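Esstead Small-Batch Cider Press

I've been making cider in my garage for eight years now, and for most of that time I fought with my equipment. The Esstead is the press I wanted back then and couldn't find, so I ended up building it and now I sell it. It's a tabletop basket press with a stainless basket, a steel screw and a beech pressing plate, and it weighs 88 pounds with the handle on. Yes, that's heavy for a tabletop press! You'll want a sturdy table and a friend for the first lift.

What does it do well? Apples, mostly. A full basket of milled fruit gives me roughly 7 quarts of juice if the apples are fresh and a bit less if they've been sitting in the shed since fall. Pears work too, but go slower and let the pulp rest between turns. I've done grapes in it a couple of times and they came out fine, though I'm a cider person and won't pretend to know much about wine.

The handle ratchets, so you don't have to walk around the press or keep pulling the bar out and putting it back in. My old one made me do that and I skinned my knuckles every single season. The drip tray has a real lip on it and a spout that clears the rim of a standard brewing bucket — I measured a lot of buckets.

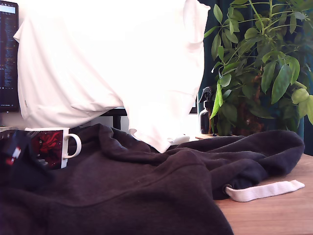
Every press ships with one Weldu pressing bag, which lines the basket and keeps the pulp where it belongs. Rinse it in cold water right after you're done, turn it inside out and let it air dry. Please don't use scented detergent on it. I did that once and made a whole batch that tasted like a linen closet. Extra bags are sold in packs of two, and I'd get a pack if you plan on pressing more than one kind of fruit in a day.

You do need to mill your fruit first. The press won't crush whole apples, and quartering them with a knife isn't enough either (I get this email a lot). If you don't own a mill, the Itamum hand mill clamps to the same table and feeds right into the basket.

The price is $428, and that covers the press, the bag, the tray and a small tin of food-grade grease for the screw. Grease it before the first use and again whenever it starts to squeak. Spare plates and handles are always in stock.

I ship from Deruvton and pack every order myself, so give me a few days, and more like a week or two in January when everybody spends their gift money. Local pickup is free — write first so I can have yours boxed and by the door.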